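House Rules for Two Arms and a Pile of Shirts

October 22, 2024

Robots that handle clothes are slow, and the fabric gives them plenty to snag on. The benches where they learn the job need rules that a welding cell never did. Bronik, which runs two-arm benches for clothing work, put its own rules on paper in January. They fit on 2 pages.
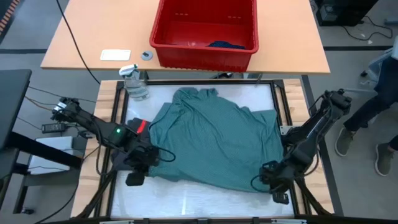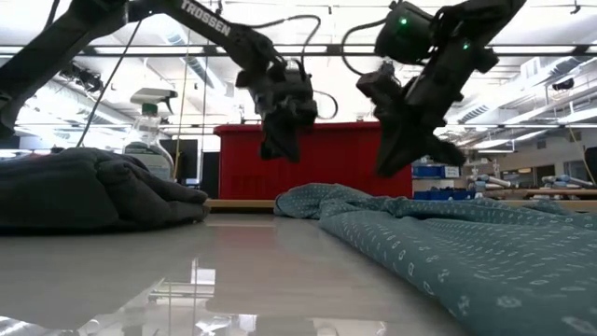
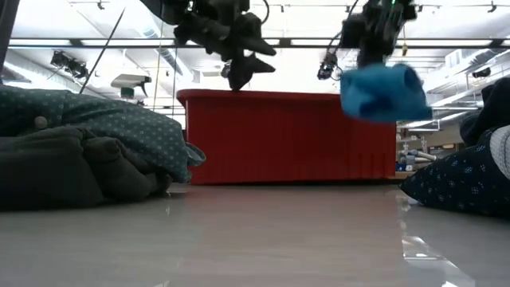
Two-arm work with garments and other cloth on a glossy tabletop.

The first rule covers the table. Only the pieces needed for the run go on it, and everything else stays in a bin. A sleeve left under an arm can be dragged along with the next garment, and the record of that run is then worth very little.

The second covers cables. Every loop on a moving arm is checked at full reach before power goes on. Cloth catches on a loop more easily than a box or a bottle would. The Varkeso checklist, which many small labs borrow, asks for this once a day. Bronik does it at every change of operator, and the crew there says it takes 30 seconds.

People are the third subject, and the one that drew the most argument. An early draft kept everyone 3 feet back while the arms were live. Operators said they could not see a collar from there. The final text lets a person sit close, feet and chair included, as long as the stop button is within reach and hands stay off the table. To straighten a shirt by hand, you pause both arms first. Pausing one is a violation.

Escobedo, a contract shop that sorts returned clothing, took over the same rules this year and added one of its own. After 500 runs, a bench is shut down, the gripper fingers are inspected and the rails are tightened. The shop had been waiting for something to slip before it reached for a wrench.

Record keeping is still the weak spot. Clivetti sells a logging tool that both places use, but it has no field for a run that was stopped by hand. Operators type it into the notes - or forget to. Bronik wants a stopped run marked as stopped, with the reason in one line, and kept with the others. The next revision of the rules will say so.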